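What we budgeted for the two-arm bench, and what we spent

January 2022 · 8 min read

We run a small workshop that tests kitchen products for other companies: handles, lids, hinges, knobs. Most of it is dull repeat work and most of it used to be done by hand. Last year we decided to put a two-arm bench in, partly for lid and handle work and partly to find out whether we could take on sorting and putting-away jobs. Several people have written to ask what it cost and how we planned it, so I am putting it all in one post.

I should say first that I am not going to give the price of the arms. We signed something when we bought them and the figure is under that. What I can write about is everything else, and the everything else is where our planning went wrong anyway.

The order things happened in

We got quotes from two suppliers, Bernum and Flarnau. Bernum quoted for the arms, the grippers and a day of setting up. Flarnau quoted for the arms, the grippers, the wrist cameras, the cables and two days of setting up. On paper Bernum was a good deal cheaper. I made a spreadsheet with the two quotes side by side and spent an evening feeling pleased about how much we would save.

Then I went through and added the missing lines to the Bernum column. Cameras, mounts for the cameras, cables long enough to run up the arm and back down to the computer, a second day of someone's time. When I had finished, the gap was 200 pounds, and Bernum's delivery was later. We went with Flarnau. If you only take one thing from this post, make every supplier's quote cover the same list of lines, even if you have to fill in some of them yourself with a guess.

The order went in at the start of November.

The frame

We decided early on to hang the arms from above and keep the table clear. A table-mounted pair is simpler and cheaper. But the things we test are tall (pots, kettles, stands with utensils on) and with arms bolted to the table you lose a lot of surface to the bases, and then you are always reaching round something.

Hanging them meant a frame, and the frame was not in the first budget at all. I had written "mounting" with a small number next to it and moved on. The real cost was 851 pounds for the metalwork and the fixings. It also took a weekend to put up, and I have not counted that.

The other thing with a frame is the ceiling. Measure it, then measure it again with the arms folded as high as they go. We had enough room but not by much, and one light fitting had to be moved.

Table and backdrop

I wanted a plain dark surface. Our old benches are pale and a bit shiny, and white pots on a pale bench are hard for the cameras to pick out. A matte dark top was cheap. The dark panel behind was cheaper still. These two lines were the only ones that came in under what I had put down, and I would spend the money on them again before almost anything else.

The drawback is that a dark table under modest lighting gets very dark at the front. I had no budget line for lights, which was silly. We are using what was already in the room plus what I could find, and better lighting is first on the list for this year.

What goes on the table

We set the bench up as a small kitchen, with a mixture of toy food and cookware, because the putting-away work needs things of different shapes and colours and because toy food doesn't go off. I had put this down as "sundries". Please don't do that. It grows every week. You need more than one of the things that get used most, and you need storage for all of it, and somebody has to put it back in order at the end of the day.

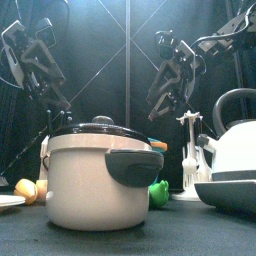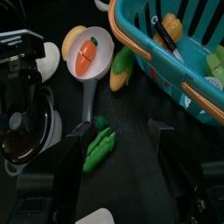
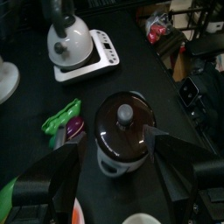 The bench with the cookware and toy food on it. The second and third are from the wrist cameras.

The lidded pot is the piece we use most. It has a knob in the middle of the lid and handles at the sides, so there are several sensible ways to pick up some part of it. The kettle with the arched handle is the one visitors always want to see lifted. I would have bought the pot and the kettle first and left a lot of the smaller food until later, because the small pieces take far more setting out for each hour of work you get from them.

The basket was a good buy. Taking things out of a basket and putting them into one is most of what the sorting jobs come down to, and it has a high enough side to be a fair test.

Cameras

The two wrist cameras came with the Flarnau quote. The fixed one did not, and we added it later when we got tired of trying to work out what had gone on from the wrists alone. From the wrist you see the fingers and whatever is between them very well, and you lose track of where everything else is. If your budget only stretches to one kind, I don't know which I would pick. I would probably delay something else and get both.

Allow for storage too. I mean disks. Three cameras recording through a working day fill a disk faster than I had planned for, and I bought the first extra drive within a fortnight.

Software and the yearly costs

We use Handitero for running sessions and keeping the recordings in order, and Sirko for the maintenance log, which we already had for the rest of the workshop. Handitero charges by the seat. I budgeted for 2 seats and we need 5, as it seems everyone who sets the table out also needs to be able to mark a session as good or bad. That one is a yearly cost, so getting it wrong hurts more than getting the frame wrong did.

Other yearly things I had missed:

- Insurance. Ours went up when I declared the arms. Ring before you order and ask, it took ten minutes.
- Finger pads. They wear. Buy a spare set with the first order so you only pay delivery once.
- Cables. The ones that run along the arm bend all day and I am treating them as something that will need replacing.
- Electricity, though this was smaller than I feared.
- Replacement table items. Small, but it never stops.

Sockets are not a yearly cost but they belong somewhere in this list. Count the plugs for the arms, the computer, the screens, the cameras and the lights, and then put in more than that. Ours are within easy reach of the table now, after a spell with an extension lead across the floor that I did not like.

Staff time

This is the biggest line and it was the worst estimate. I allowed for setting up and for training, and nothing for the ordinary daily work of keeping the bench going. In practice one person spends the first part of every morning on it: switching on, checking the grippers open and close evenly, laying the table out, looking at the camera views, writing in the log. Then the same again in reverse at the end. It isn't hard work but it is paid work, and it goes on whether or not there is a customer job that day.

I have now put it in the budget as a fixed cost, the same as rent. That changed what we have to charge for a day on the bench, and we had to go back to one customer with a higher figure than the one we first gave. They were fine about it but I would have liked not to have made the call.

What is on the list for this year

Lights, as I said. A proper set of shelves next to the bench so the cookware and the toy food have fixed places. One more spare drive. A second set of finger pads in a softer material, if Flarnau can supply them at a sensible price. I have asked and am waiting to hear.

I am not planning a second bench. A couple of people have asked. The first one needs to be busy most days before that makes sense, and at the moment it is busy perhaps half the week.

If you are putting together your own budget and want the empty version of my spreadsheet, with the lines but without our numbers, leave a comment and I will send it on. It has a column for who pays for delivery, which I added after the metalwork arrived.

Shares 14 · Comments 9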